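From My Side of the Counter

Well, February did what February does, and I spent most of it in the kitchen with the radio on. A few of you wrote after the last newsletter to ask whether I was ever going to finish the story of the handwritten cookbook, so let me get to that before I wander off into something else.

For anyone new, the cookbook belonged to Miroslava Štěpánek, who lived two doors down from my parents when we were still in Jestow. She gave it to my mother when she moved to be near her son, and my mother gave it to me when she got tired of hearing me ask about it. It has 288 pages, all filled, in a school composition style of handwriting that starts out beautiful and gets worse every time there's a holiday coming. You can tell which weeks were busy. There's a page of Christmas baking where the ingredients are just initials.

I've been cooking from it since the fall and trying to type it up as I go, which is a slower job than I thought it would be (my sister gave me until Easter, and she was laughing when she said it). Some of the recipes are simple to copy out. Others are a real puzzle. She'll write "flour as before" and you go back, and back, and the page before doesn't have any flour in it at all, it's a recipe for pickled mushrooms.

The thing I keep noticing is how much sour there is in her cooking. Vinegar in the lentils, sour cream in nearly every soup, a spoonful of pickle brine in the potato salad and another one "if the men are coming." I grew up in a house where you salted things and that was the end of it, so this has been an education for me. If a pot of something tastes flat now, I go for the sour before I go for the salt, and I'd say it's the right call more often than it isn't. 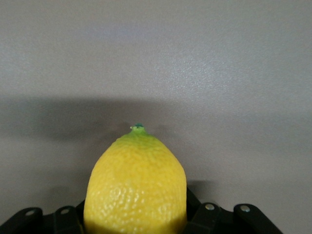 My favorite so far is the dill soup on page 13. I must have walked past that one ten times, because it doesn't look like much: potatoes, dill, sour cream, an egg for each person and then a line that says "sharpen." That's the whole instruction! I called my mother and she said oh, that means vinegar, everybody knows that, and then she called back an hour later to say it might mean lemon if it was a Sunday. So I made it both ways.

The vinegar one is closer to what I remember eating at Miroslava's table, sitting on the two cushions she kept for short guests. The lemon one is lighter, and my husband had seconds of it, so I've written both versions down. If you want to try it, here's how I do it. Boil a pound and a half of peeled potatoes, cut small, in enough salted water to cover them by an inch or so, with a bay leaf and a few peppercorns. When they're soft, stir two tablespoons of flour into a cup of sour cream until it's smooth, loosen that with a ladle of the hot potato water, and pour it back in slowly while you stir. Let it simmer very gently for five minutes. Then in goes a big handful of chopped dill, more than seems polite, and your vinegar or lemon juice a little at a time, tasting as you go. Poach the eggs separately – I know people drop them right into the pot, and I've tried it, and I got egg threads. Fish out the bay leaf if you can find it.

It keeps for a day in the fridge. Warm it slowly or the cream will split, and if it does split, eat it anyway.

Not everything has been a win. The caraway dumplings were so heavy we gave up on them halfway through, and I've made them again since with less flour and they were only a bit better. I think her cups were smaller than mine. There's also a cake called "Machala cake," and I can't find out if that was a person or a shop or what. It calls for a "Machala tin" and says to bake it "until the smell." I used a loaf pan and baked it until I could smell it, and then I kept going for another fifteen minutes, since the middle was still pudding. If anyone reading this had a grandmother who made a Machala cake, please write to me. It has walnuts and a layer of plum jam and it's supposed to sit overnight before you cut it.

The salads are short, two or three lines each, and every one of them ends with a pinch of sugar. I thought that was odd until I tried leaving it out. She makes the dressing in the bottom of the bowl, just water and vinegar and sugar and salt, no oil at all, and puts the leaves in at the last minute. Then she says to carry it to the table "without talking to anyone on the way," which I read out loud to my mother, and she said yes, that sounds like her. We have it with nearly everything now. My daughter, who is at the age where she'll only eat food that comes in a bag, drinks what's left in the bottom of the bowl.

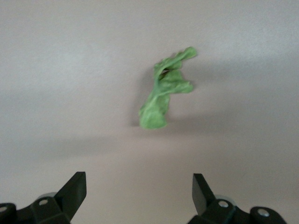
A bit of crumpled green.

A few of you asked about the pots. I have one good one, a heavy enamel thing from Wolton that was a wedding present, and the lid has a chip in it and I've never replaced it. Everything else came from yard sales. You don't need anything special for this kind of cooking, but a wide pot does help with the dumplings if you're braver than I am.

Next time I'm hoping to have the bread chapter done. It's eleven pages and most of it seems to be one long argument with her sister in Tirnden over whether to put potato in the dough. Her sister's side of it is written in the margins in pencil, so she must have come to visit at some point and gotten hold of the book. I'm on the sister's side, I think, but I've only baked two loaves so far, and one of those I forgot to salt.

Thank you for all the notes about the freezer list, by the way. I've read them all and I'm slowly answering. And to the reader who asked how I get dill to last more than three days: I don't. I chop the whole bunch the day I buy it and freeze it flat in a bag, and then I break off a piece when I need it. It goes dark, but in a soup it's fine.

Write and tell me what you've been cooking, and if you make the dill soup let me know which way you sharpened it.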